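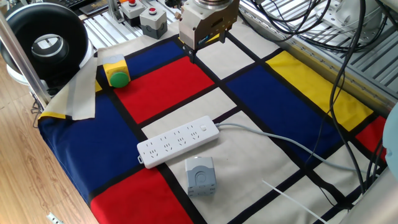 White power strip on a patterned cloth

Looking After Family Papers and Keepsakes at Home
Guidance from the Sangkhawat Collection, Prukby

The Sangkhawat Collection holds letters, photographs, shop records and household goods from the families who settled in the streets between Rilden Road and the old canal basin. Most of the material that tells the history of the district remains in private homes. The following guidance is intended for households who wish to keep such items in good order, whether or not they intend to deposit them with the Collection.

Choosing a place

Papers and textiles should be kept in a room that is lived in and heated in the ordinary way. Lofts, garages and cellars are unsuitable. The bottom of a bedroom wardrobe is generally satisfactory, provided the wardrobe does not stand against an outside wall. Boxes should be raised off the floor on a shelf or a pair of battens. Do not store them beneath a water tank or beside a boiler.

Before handling

Wash and dry the hands thoroughly. Cotton gloves are not recommended for paper, as they make torn edges harder to feel. Clear a table larger than the item and wipe it down. Food, drink and ink pens should be kept in another room; use a soft pencil for all notes.

Letters and travel documents

Remove paper clips, pins and rubber bands. Where a clip has rusted on to the page, slide a strip of thin card beneath it and ease the metal away from the card side. Do not pull. Letters may be opened flat and placed in clear polyester sleeves; the Collection uses the Nideline sleeve in its own stores, but any sleeve sold as archival polyester will serve. Ordinary plastic wallets from a stationer should be avoided.

Passports, seamen's books and certificates of registration should be left bound. Wrap each one in acid-free tissue and lay it flat. Envelopes are to be kept with the letters they carried. Postmarks and crossed-out addresses have allowed us to follow several families from lodging to lodging in the years before they appear in any street directory.

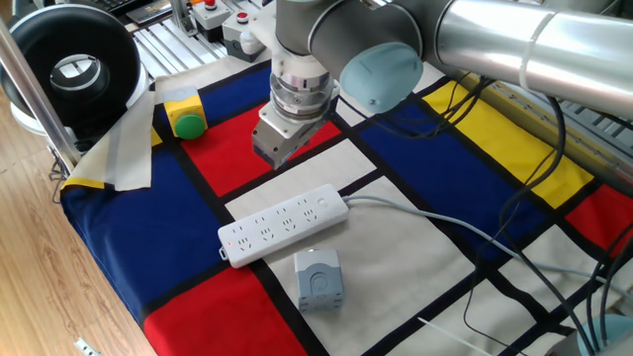 Should letters in another language be translated before they are put away?

It is best to store the originals first and arrange the translation afterwards from copies. Write the name of the language or dialect on the folder, together with the name of any relative who is able to read it. Older spellings and nicknames should be copied exactly as they stand, without correction.

Photographs

Write on the back of a photograph only if there is no other choice, and then lightly in pencil along the edge, with the print face down on clean glass. A numbered list kept in the same box is preferable. Albums with sticky pages present a particular difficulty. If a print does not lift easily, leave it where it is and copy the whole page.

Where a photograph shows a shop front, a street procession or a religious festival, note the street and the occasion as well as the people. Mrs Mayuree Petchrat has kindly allowed us to quote the list she prepared for her late father's album, which we regard as a good model:

No. 6. Father outside the grocery, corner of Rilden Road. May, the year the awning was replaced. Taken by Ekkachai Duangkaew, lodger.
No. 7. Same day, back yard. The woman with the basin is not known. Possibly from the laundry.

It will be noted that what is not known has been written down as well.

Textiles and clothing

Wedding cloths, headwear and baby carriers should not be washed before storage unless advice has been taken. Brush off loose dust with a soft brush, working in the direction of the weave. Pad each fold with a roll of tissue and refold along different lines once a year. Small pieces may be rolled around a cardboard tube that has first been covered with tissue.

Cedar blocks and lavender bags may be used in the same cupboard but should not touch the cloth. Mothballs are not advised.
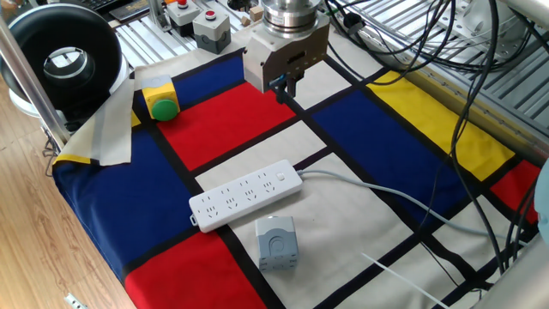 Power strip and light-grey power cord

Cooking vessels and tools

Many families brought a mortar, a steamer or a set of tiffin tins, and many of these are still in use. The Collection sees no objection to this. Stone mortars should be rinsed in plain water and dried in the air. Brass that is no longer used for food may be dusted and left dull; polish removes engraved names over time. Wooden handles that have dried out will benefit from a very thin coat of food-safe mineral oil, wiped off after 20 minutes.

Recording older relatives

A recording is best made at the relative's own table, with the television and the refrigerator out of earshot if possible. Begin with the full name, the place of birth as the speaker pronounces it, and the names of those who travelled together. Let the speaker change languages freely. Mr Kibet Kioko, who recorded his grandmother over several evenings, found that questions about rent and wages brought fuller answers than questions about the voyage.

Save two copies of each recording on separate devices and label both with the same title. 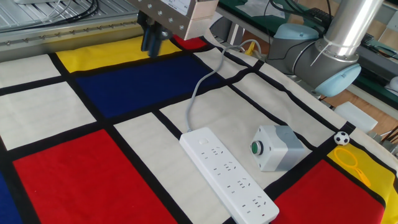
Power strip, push-button box and miniature football on a work table

Bringing items to the Collection

Items may be shown to staff without any obligation to donate. Please telephone first and ask for Wanpen Kamolrat (papers and photographs) or Ratree Thammasiri (textiles). Large trunks can be received only at the side entrance, 118 Rilden Road. Anything that smells of mould should be sealed in a clean bag and mentioned when the appointment is made.

Guidance last revised Tuesday, July 28, 2020.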